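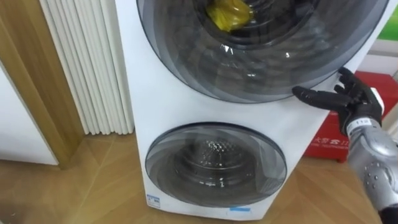 Fig. 2. Two-drum laundry appliance, upper and lower doors closed.

2. LOADING AND EMPTYING THE DRUMS

This section applies to the freestanding two-drum appliances installed in the Grarnolmont residences. Residents should read it together with the Jallau appliance booklet kept in each flat.

2.1 Before loading

1. Check that both drums are empty. Small items are easily overlooked in the upper drum, particularly at the front edge.
2. Empty all pockets and close zips.
3. Sort the washing by colour and by care label. Small or delicate items should be placed in a net bag.

Note: Bright yellow articles must be washed separately the first time.

2.2 Upper drum

1. Swing the round glass door fully open. 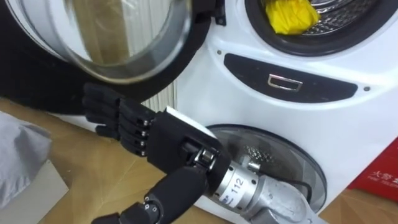
2. Place items in the drum one at a time, pushing each well to the back.
3. Run a finger round the grey gasket and free any cloth caught behind it.
4. Close the door firmly.

CAUTION: Do not lean on an open door or hang washing from it.

2.3 Lower drum

The lower drum is intended for small loads. Follow the same order as for the upper drum. Select a programme no hotter than 40 degrees unless the care label allows otherwise.

2.4 After use

1. Remove the washing promptly.
2. Wipe the glass and the gasket with a soft cloth.
3. Leave the doors ajar until the drums have dried.
4. Wipe any water from the wooden floor.

Note: Abrasive cleaners must not be used on the glass or the white panels. Drum cleaning is to be carried out every 6 weeks, as set out in the following section.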